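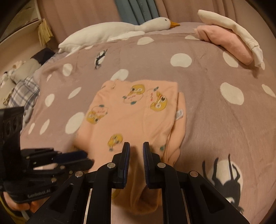
Peach fuzzy garment folded into a rough rectangle. Care label still sticking out.

Is there any point in folding fuzzy tops into rectangles?

Posted by grenura_laundry in Clothes and Bedding

I keep reading that you should fold everything into a neat rectangle and stand it on edge in the drawer. The Stasham storage guide swears by it and claims you can fit 30 tops where you used to fit half that. I have my doubts. It may work for thin T-shirts, but I'm dealing with soft fuzzy stuff, the kind with cartoon chicks all over it, and every rectangle I make puffs back up. I fold on the bed because it's the only flat space big enough, and the bedspread slides, which doesn't help.

What I'd like to know:
Do the sleeves go in first, or does it make no difference?
Is standing them on edge worth it for anything thick?
Does one of those plastic folding boards do anything my hands can't?

Please don't tell me to buy drawer dividers. I own drawer dividers.

4 replies to this post were removed by a moderator.

stasham_skeptic
Member, 1,000 posts

Sleeves first, yes. Most of the bad folding I see comes from people folding the body in half and then stuffing the sleeves in wherever they'll go. You end up with a lump on one side and no amount of patting fixes it.

Spread the top face down and pull the whole thing smooth before you fold anything. Then take one sleeve at a time and straighten it along its full length, so it makes a long smooth tube with the seam lying where it wants to lie.
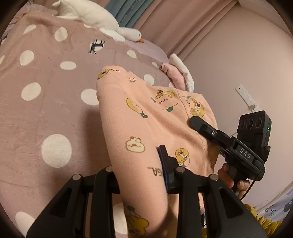
Once it's straight, lay it flat down the back of the top and do the other one the same way. After that you fold the sides in, then bottom to top, and stop. Two folds up is plenty for fleece. Three and it springs open.

As for standing them on edge, I don't buy it for thick fabric. The claim about fitting twice as many only works if you squash them, and then you can't get one out without bringing its neighbors along. I lay mine flat in a stack and the drawer closes fine.

The board is a sheet of plastic. I paid for the Saha one, used it for a month, and it now lives under the sink. It's sized for adult shirts - anything small just floats around in the middle of it.

garkby77

just roll them. never folded a fleece in my life

mostly_lint
Member, 80 posts

I'd go along with the sleeve advice but I'm not convinced about face down. With a busy print you can't tell the tops apart once they're stacked, so I start face up and fold backward, which leaves the print showing. It's fiddlier and the collar comes out crooked maybe one time in three.

Rolling is fine for a suitcase. In a drawer they unroll the first time you dig for something.

On the sliding bedspread: put a bath towel under the top. It grips a bit. I wouldn't spend money on a mat.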